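Llevo semanas queriendo escribir sobre las bandejas y por fin me he sentado. Sí, las bandejas, esas que todo el mundo tiene metidas de canto entre el horno y la pared y que salen dos veces al año, con suerte, cuando viene alguien a merendar. Yo creo que deberían vivir encima de la mesa, todos los días, y voy a intentar defenderlo aunque en mi casa ya me hayan pedido que cambie de tema.

Empiezo por la mesa, que es donde empieza el problema. Una mesa de madera grande es un imán. Dejas las llaves un momento, luego una carta del banco, luego el cargador, y a los tres días estás cenando en una esquina con el plato medio en el aire. La mía la compré en un almacén de Gercombe en marzo, pesa una barbaridad y me encanta, y durante los primeros meses apenas le vi la superficie. ¡Con lo que me gusta la veta! Pagué 400 euros por una madera que tenía tapada con folletos.

Probé de todo, claro. Primero las cestas, que son un agujero negro: lo que entra en una cesta no vuelve a ver la luz. Después las cajas con tapa, todavía peor, porque encima de la tapa se ponen cosas (y entonces ya no la abres nunca). Hasta me bajé la aplicación Nilto, que te hace apuntar dónde guardas cada objeto. Llegué a 116 objetos y la borré un domingo por la tarde, de puro aburrimiento. ¿Quién quiere consultar el móvil para saber dónde están las tijeras?

La bandeja va por otro lado. Tiene borde, pero bajito, así que contiene sin esconder. Lo que está dentro está recogido y lo que está fuera está por medio, y eso lo entiende cualquiera que pase por el comedor, incluidos los adolescentes. Y cuando hay que comer levantas la bandeja entera, la plantas en el aparador y ya tienes mesa.
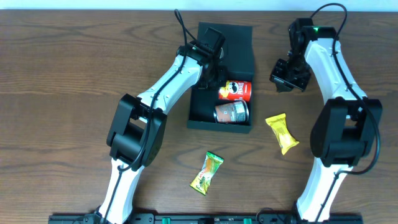 *Bandeja negra sobre madera veteada, mi combinación favorita.*

Lo del color lo he pensado más de lo que me gustaría admitir. Sobre una madera de tono medio y con la veta muy marcada, una bandeja también de madera se pierde, o se pelea con ella, no sé qué es peor. La blanca la tuve y me cansó enseguida, me parecía de hospital. La negra, en cambio, dibuja un rectángulo clarísimo y deja que la veta siga haciendo lo suyo alrededor. Que se le nota el polvo, dicen. Pues se le pasa un trapo, que tampoco es para tanto.

Otra cosa que defiendo es dejar madera libre al lado. Mucha madera libre. He visto en revistas mesas con tres bandejas, un camino de lino, un jarrón y dos velas, y a mí me entra agobio solo de pensar en poner ahí una taza de café. Una bandeja por mesa, y el resto para vivir: para amasar, para hacer los deberes, para extender el periódico y pintar una maceta.

Ahora bien, tengo mis manías con el tamaño. La primera que compré, de la marca Hämmerli, era preciosa y enorme, y una bandeja enorme acaba siendo otra mesa encima de la mesa. Se llenó en una semana. La cambié por una más modesta que me costó 8 euros en el rastrillo de Sisthorpe y sigo con ella. Si no cabe algo, es que hay que sacar otra cosa, y esa pequeña negociación diaria me ha ordenado más que cualquier libro sobre el tema, y mira que he leído unos cuantos.

Me dirán que una bandeja es solo desorden con marco. Me lo dijo mi hermana, de hecho, con bastante guasa. Y algo de razón tiene: hay días en que la mía da pena, con pilas gastadas, gomas del pelo y un botón que no es de nadie. Pero es un desorden que puedo coger con las dos manos y llevarme a otro sitio, y para mí eso cambia mucho las cosas a las nueve de la noche, cuando hay que poner los platos y no queda paciencia para nada.

Así que sacad la bandeja de detrás del horno, aunque sea una semana, y me contáis. Yo mientras sigo buscando un sitio para las cestas que me sobraron, que de momento están apiladas en una silla.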